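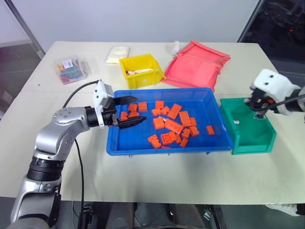 Hrvoje Pavlović

Re: [closthorpe-allotments] water rates and the new meter

Sorry for the slow reply, been on the road to Stirdale and back. Quick answers below, will write properly when I'm home.

On 9th January, Lazarević wrote:
> The bill from Rireck came in at 2,000 for the season and I don't
> see how we used that much. Half the plots were under tarps by
> November. Is there a leak, or did they read the wrong meter? Also
> can someone tell me whether the lower spigots get shut off
> before the frost or after. I've asked twice.

Wrong meter is my guess. There are 3 on that wall and the tags fell off ages ago. Ours is the one nearest the gate, serial ends in 26. If the bill shows anything else send it straight back to them and don't pay a cent until they answer in writting.

Leak is possible too. Easy test: everybody off the water overnight, read the dial at dusk, read it again before anyone opens a tap. If it moved, we have a leak. Last time it was the joint under the compost bays, soggy ground all along there and we blamed the rain for weeks.

Spigots: before. Always before. Shut the main, open all the lower ones, let them drain, leave them open. The blue handle sticks, use the long wrench in the shed, don't hit it please.

Hoses need to come in as well. Anything left out gets coiled up and put behind the shed, no names on them so come get yours.

Seed order still open, three people owe me their lists. Onions and early potatos mostly, if you want the odd stuff tell me now. Not driving out there a second time for one packet of kale.

Will look at the bill myself if someone scans it, both sides.

H.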